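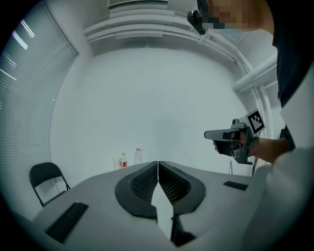
Unit 3: Reflected Light and Surface Finish in Small Interiors

3.1 Scope

This handout covers the behaviour of daylight and lamplight on plain wall, ceiling and worktop surfaces. It should be read before the Sunday study session. Glazing is dealt with in Unit 8.

3.2 Reflectance

The reflectance of a surface is the fraction of incident light it returns. A matt white emulsion returns most of the light falling on it, a mid grey far less. Reflectance says nothing about direction. Two paints of equal reflectance may look quite different when one is matt and the other gloss.

3.3 Diffuse and specular reflection

A matt surface scatters light in all directions and its brightness changes little as the observer moves. A gloss surface sends a large share of the light off at the angle at which it arrived – hence the bright patch that follows the observer along a varnished bench. Most finishes lie between the two. Satin paints should be treated as mixed.

3.4 Interreflection

In a pale room, light reaches the working plane directly from the source and also by way of the walls and ceiling. The indirect part grows quickly as the average reflectance rises. It softens shadows and reduces the contrast between the edge of an object and its background. Students on the Fidcombe exercise often leave it out and obtain values that are too low.

3.5 Worktops

A light grey top is a common compromise. White tops raise the general level but tire the eye during close work. Dark tops make pale paper look harsh. Avoid gloss under a fixed lamp.

3.6 Exercise

Use the Kunholm data sheet, table 2. A sensor on the worktop reads 717 lux with the lamp on and the blind closed. Estimate the direct and indirect parts, stating the reflectance assumed for each surface. Repeat with the ceiling painted mid grey.

Related handouts
Unit 2: Units and Quantities of Light
Unit 8: Glazing and Blinds
Notes on the Hadgu Lamp Tables

Lurnura Open Courses – contact the course office – Back to top

This site uses cookies to remember your settings. Accept / Manage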